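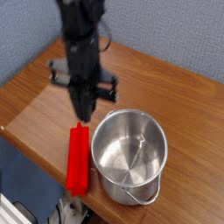

Okolside Owners Corporation
Minutes of the general meeting, 05/06/2026
Held in the ground floor meeting room, Okolside

1. Opening and quorum
The chair opened the meeting at 6.30 pm. Owners of 50 lots were present in person or by proxy. A quorum was declared. Apologies were taken as read.

2. Previous minutes
Confirmed without change, except that "Lot 112" in item 4 should read "Lot 122".

3. Change of managing agent
The agreement with Carkus ends in October. Two proposals had been sent out with the notice of meeting, one from Carkus (renewal) and one from Kilemier. The Kilemier fee is $147 per lot per year, excluding GST, with after-hours calls charged separately. Owners asked whether the Carkus fee included attendance at evening meetings. The agent's representative confirmed that it covers two per year.
Motion: that Kilemier be appointed for a term of one year. Carried on a show of hands. Carkus to hand over the records, keys and sinking fund statements before the end of its term.
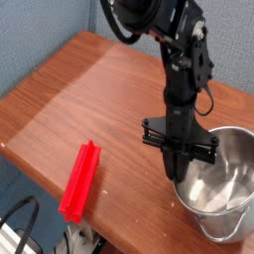
4. Short-term letting
The secretary tabled the draft by-law. Objections were raised to clause 3, which requires written notice to the agent before each booking. It was agreed to replace this with a single annual notice. The amended draft will go to the solicitor and return as a special resolution.

5. Visitor parking
Line marking on the Vaher Street side has worn away. One quote received, a second to be obtained. Bay 11 to remain signed for deliveries until the work is done. 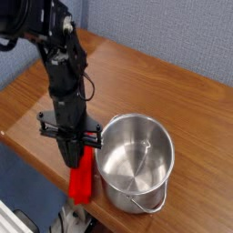 6. Sale and leasing signboards
Agents' boards are to be fixed to the front fence only, one per lot, and removed within seven days of settlement or the start of a lease. The incoming manager will write to local agencies.

7. Other business
Lot 50 requested approval to replace the balcony door. Deferred pending drawings.

Meeting closed at 7.55 pm. Next meeting to be advised by notice.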